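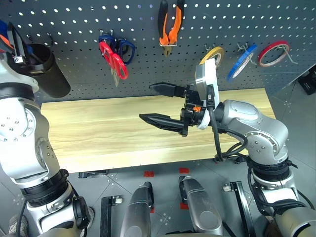

Where should the scissors live? On the wall, at the height of your hand, above the table where you cut.

I came to this answer slowly. For many years I kept my tools in a drawer, then in two drawers, and at the end in a big tin that once had cookies in it. Each time I needed the scissors I put my fingers among sharp things and moved them around until I felt a handle. I thought this was normal, and in my parents' home it was also so. The drawer had a name in our language which I can translate only as "the drawer of everything."

Then I moved to Mistalville and rented a small room behind the print shop Botness, where I repair books and boxes in the evenings. The room had a table and one good wall. It had no drawers. I bought metal pegboard panels from Dasarico, the hardware store by the bridge, and a bag of 24 hooks, and I spent a whole Sunday with the bag open on the floor, trying to decide what deserves a hook.

It is a harder question than it looks. A wall shows everything. In a drawer you can keep three broken knives and a key that opens no door, and you will not think of them for years. On a wall you see them each morning. So the first work is to choose, and I chose badly. I hung almost all I had. By the evening the board was so full that to take the ruler I had to lift the hammer, and I understood that I had built my drawer again, only standing up.

The second time I began from my hands. For one week I left the tools in a box on the floor and moved a tool to the wall only after I had really used it. The first evening it was scissors and tape. Pliers came on the third, when I had to pull an old staple from a cardboard spine. After the week there was still much free space on the board, and I left it free.

A few things I have learned about arranging such a wall, in case you have one to fill.

Scissors can share. Two pairs hang well together if the handles have different colors, red in front and dark blue behind, for example. You reach for the color before you think about the shape. One pair is for paper and the other is for tape and everything sticky, and these two must never change jobs. The glue from tape stays on the blade and afterward the paper tears. If you live with other people, tell them this rule early and with a calm voice.

Tape should hang on its own hook, one roll to each. I tried the system of a long rod with many rolls, and the roll I needed was always the last one, next to the wall. With yellow, blue and red in a row, you take what you want and the others stay where they are. It does not disturb me that a roll hangs a little crooked. Turn the free end of the tape under itself, as small as a fingernail, so that next time you do not have to search for it. I use color to mark the state of a repair: yellow is waiting, blue is in progress, and red means please do not touch, the glue is wet.

Pliers want to hang with the jaws down. I had them first with the handles down, in a wire loop, and they opened by their own weight and fell on the table twice. The mark is still there in the wood, near the middle.

For small long things, take a cup. A black one, mounted low, is enough for whatever has no loop and no hole. But take only one cup. With a second cup comes the thought that there is room, and then come the pens that do not write.

And the table itself I keep bare. This is the part my visitors find strange. They expect that a person who works with the hands has a table full of work. But the light wood is the place where the next thing will lie, and if it is already covered, I must clean before I can start, and when I must clean before I can start I make tea instead. So in the last ten minutes of the evening each tool goes back to its hook, the paper scraps go to the bin, and I wipe the wood with a dry cloth, along the grain.

The owner of the frame workshop Siriwardena, two streets from me, does it in another way. There the outline of each tool is painted on the board in white, so that the empty place asks for its tool back. It is beautiful and strict. I would not do this at home, because I move my hooks often. In June, when people bring me travel boxes and old suitcases to repair, the tape goes to the middle and the scissors move a little to the left. In winter there are more books, and the bone folder must come closer.

If you want to begin, you do not need much. My panels cost 70 dollars for the pair and the hooks 27 more, and it was up to 100 dollars in all with the screws. A person with a free hour could start with one panel. Hold it against the wall first, sit or stand as you do when you work, and stretch out your arm without leaning. Where your fingers touch is the middle of your wall. I put mine too high the first time, as it looked better from the door, and my shoulder told me after some days.

Also leave a hand's width between the lowest tool and the table. A box must be able to slide back against the wall without hitting the points of the scissors.

I still have the cookie tin. It stands under the table and there are buttons in it now, and the key.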